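Brestgate Works, Unit 2: inside the building

Lorside Gallery Pages – Workspaces

Brestgate Works stands at the lower end of Gristthorpe, behind the bus depot. Unit 2 was built as a dye store and later held stock for a carpet wholesaler. It has been let as shared office space since the last refit. The upper level is reached by an inside stair and the ground floor is one open room of 1,073 square metres, less the kitchen and the two small meeting rooms by the entrance.

These notes were put together by Aušra Sproģis, who looks after the building pages for Lorside. The visit was made on a Friday in July. Tenants' names have been left out where they asked for it.

The main room

The ceiling was the part that people argued over during the refit. One scheme had it boarded in to save on heating. In the end it was left open and painted white, with the beams and metal trusses on show, and the lighting was fixed up among them. Some tenants find it bright on winter afternoons and have asked for a second switch by the door.

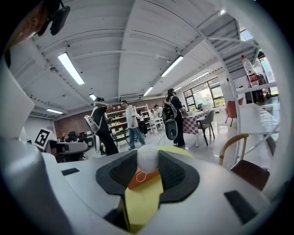
White ceiling, brick back wall, with the air-conditioning unit high up near the middle. The stair railing is on the right, and there is a desk, black office chairs and monitors over to the left.

The brick

The reddish-brown brick was under plaster until the refit. The plaster came off in large sheets on the first day and the wall beneath needed less work than the budget allowed for. The money left over went on the windows. Brick dust was a nuisance for the first few months, and desks near the wall had to be wiped down every morning until the surface was sealed.

Nothing may be screwed or nailed into the brick. Notices go on the board in the kitchen.

The stair and railing

The railing is white metal with diagonal bars. It was repainted along with the ceiling, using the same tin of white according to the decorator. The stair is narrow, so anything bulky for the upper level should be booked in with the front desk – there is a goods hoist at the rear, which takes 100 kg.

Desks and seating

Desks are let singly or in blocks. Tenants may bring their own chairs, although most use the ones supplied by Laur, the fitting-out firm that did the ground floor. Monitors belong to the tenants and are not covered by the building's insurance.

Heating and cooling

The air conditioning is set centrally and comes on at 8 in the morning. Requests to change the temperature go to the front desk by email. The meeting rooms have their own controls.

Visiting

The building can be seen by appointment on weekday afternoons. Ring the bell at the side entrance, as the front doors on the Gristthorpe side are for tenants with a pass. There is no parking in the yard, but the depot car park is open to visitors after 4 – tickets from the machine by the gate.

More in this section: Brestgate Works, Unit 1 – The yard and outbuildings – Back to Workspaces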